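# The Night Shift at Grestier

My first night inside the big blue otter, I fell in love with my job before the gates even opened!
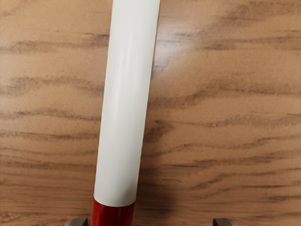 *White with a red end, on brown wood grain.*

Grestier is a small park – one lake, one wooden coaster, a castle you could paint in a weekend – but on summer evenings it gets more than 900 guests, and every one of them wants to hug the otter. My trainer walked me down Laskowska Lane and gave me the rules. No talking. Wave big. If you need help, put both paws on your head.

I needed help by 7:30. A boy in a cape had grabbed my tail and would not let go, and his grandmother was laughing so hard she had to sit down on the edge of the fountain. Paws on head! My trainer came running, and the boy looked up at me (well, at my nose) and whispered, "Are you open tomorrow?"

I nodded so hard the head slipped sideways.

We're open 365 days a year, even in the sleet, when it's just two families and the ducks. I know this now. Back then I only knew that my knees hurt and that the fireworks over the Nindetti Wheel looked wonderful through a patch of black mesh, all soft and smeary and gold.

After closing I sat on the locker room floor with my paws off and drank a whole bottle of water in one go. The dragon from the boat ride sat down next to me, unzipped to the waist, and offered me half a pretzel.

"Same time Tuesday?" said the dragon.

"Same time Tuesday!" I said, with my mouth full, and went to hang up my tail.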